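3.2 Frost damage and fruit set

Flower buds were counted on 1075 shoots at the Landgate plot in April, and again on the Tuesday after the ice storm. Open flowers suffered most. Of 1653 blooms tagged before the storm, 1338 had brown pistils when cut, and losses were heaviest on the north side of the hedge. Buds still closed came through with little harm. 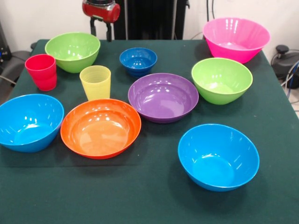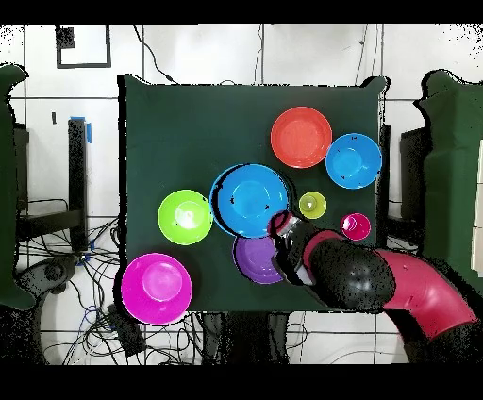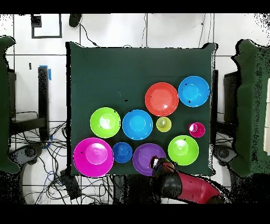
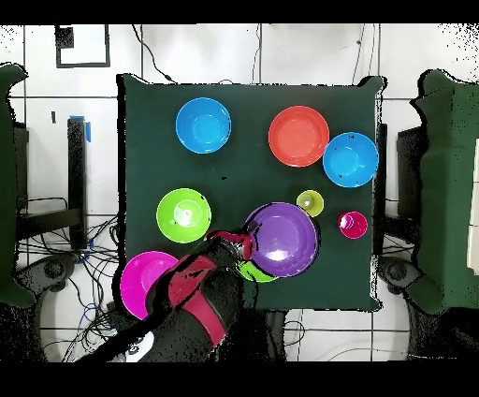 Figure 2. Colored plastic bowls on a table covered with green cloth.

Bee visits stayed low for 13 days. Fatima Akpan recorded them at midday from the same two points, and Dennis Rudd repeated the counts at Vovville, where the shrubs are younger and stand behind a wall. Fruit set there was higher — the wall may have kept off the worst of the wind — but the two plots also differ in soil and pruning, and we do not try to separate these effects.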